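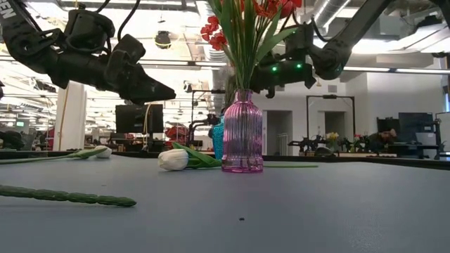

Are fake flowers really the green choice? A thread

Threads > House and garden > Flowers

Every shop selling artificial stems has started telling me I'm saving the planet by buying them. I've spent a few evenings reading the small print and I have some doubts. Long one, sorry.

What set me off was a leaflet from Skoline that came through the door in November. "Flowers without the footprint." No footprint at all! For something made of plastic and wire and sent across the world in a box.

I should say I own some. I'm not a snob about it. I had a bunch of red ones in the hall for years and guests used to lean in and sniff them, so they did their job. My quarrel is with the leaflet.

The claim goes like this. Cut flowers are often flown in or grown in heated glasshouses, they last a week, they go in the bin. Artificial ones last "forever". So artificial wins. The first half of that is fair enough as far as it goes.

The second half leans very hard on "forever". Skoline's website says its stems are good for 10 years. I wrote and asked how they got to that. The reply said it was "based on typical home use". I asked what typical home use was and haven't heard back.

Think about what people do with them. They fade if you put them in a sunny window, and a sunny window is where most people want flowers. They collect dust in a way that real ones never get the chance to. Then the colour goes out of fashion and the whole lot ends up in the charity shop by the ring road, which already has a bin full.
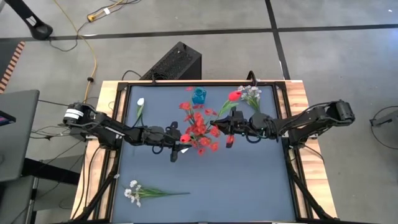
And the charity shops don't want them either. I asked in the one nearest me in Clamley and was told they stopped taking artificial flowers in the spring, because they couldn't shift them and had to pay to get rid of them. One shop, I know. It's still one more than the leaflet asked.

Can they be recycled? Not in my kerbside bin, they can't. A stem is usually plastic moulded over wire, with fabric petals glued on, and the council list says mixed materials go in general waste. You could sit there with pliers and pull one apart. I tried it with an old lily and gave up at the second leaf.

Then there's the number that gets shared everywhere, that one good artificial bouquet "replaces 2,000 cut stems". I've seen it on Ruseo, on Skoline, and on a poster in a garden centre café. I can't find where it comes from. Each one seems to have got it from the others.

Have a go at the sum yourself. To get anywhere near that you'd have to be someone who bought fresh flowers every single week for years and then stopped dead the day the plastic ones arrived. I don't know anyone like that. The people I know who buy artificial never bought fresh much in the first place. They've replaced an empty windowsill.

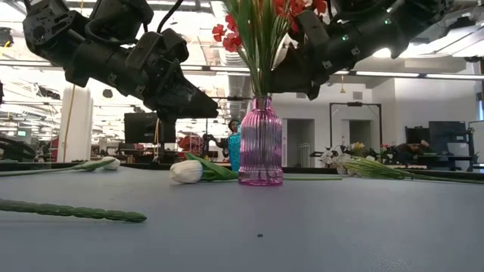
Artificial bouquet in a pink ribbed glass vase.

Price is the other argument and I'd give them half a point for it. Ruseo wants £19 for a single "heritage" tulip. One tulip. You can get a decent bunch of the real thing from the market in season for less than that and have change for a coffee at Ejigu afterwards.

Yes, yes, the real ones die. But I've noticed I look at flowers that are dying. I move them about, change the water, pull off the brown bits. I couldn't have told you what was in my hall last year without going to check.

Before the florists get too pleased with themselves, I don't buy everything they say either. "Locally sourced" on a sign outside a shop in winter, next to roses, deserves a question. I asked it once. "Locally sourced from our wholesaler" was the answer, with a straight face.

Green floral foam is plastic as well, and it crumbles into everything. Plenty of funeral and wedding work still sits on a brick of it. So a fresh arrangement can leave quite a bit behind too, and you won't see that on a leaflet from anybody.

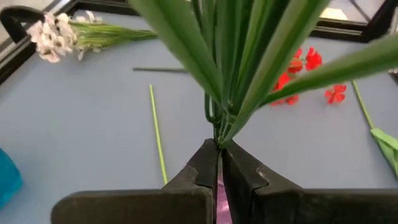 So which should you buy if you care about waste?

Whatever is growing near you in season, wrapped in paper, or a pot plant you'll keep alive. If you want artificial, get them second-hand and keep them until they fall to bits.

Someone will tell me dried flowers are the answer. Maybe. I'd like to know what the bleached white ones have been dipped in first. I asked a stall at the Clamley craft fair and the chap said "nature", so I left it there.

What I'd want from Skoline is fairly dull. Say what the stem is made of. Say where it was made. Say what I'm supposed to do with it when I'm sick of it. All of that would fit on the back of the leaflet, where at the moment there's a drawing of a bee.

Have emailed again. Will add to this if they reply.

Comments

Florist here, and you're right about the foam. We gave it up 2 years ago and use chicken wire and moss now. Customers haven't noticed any difference.

My mum has hay fever and artificial is the only way she can have flowers in the house. Not everyone is buying them to be green.

Author's reply: That's a perfectly good reason and I'd have no complaint if the leaflet said so.

Bit much to get this cross with a leaflet?

The bleached ones smell of swimming pool if you put your nose right in. Make of that what you will.

More threads

Does putting sugar in the vase do anything?
What "compostable" means on a plant pot
The peat-free bag that was mostly bark
Scented candles and the word "natural"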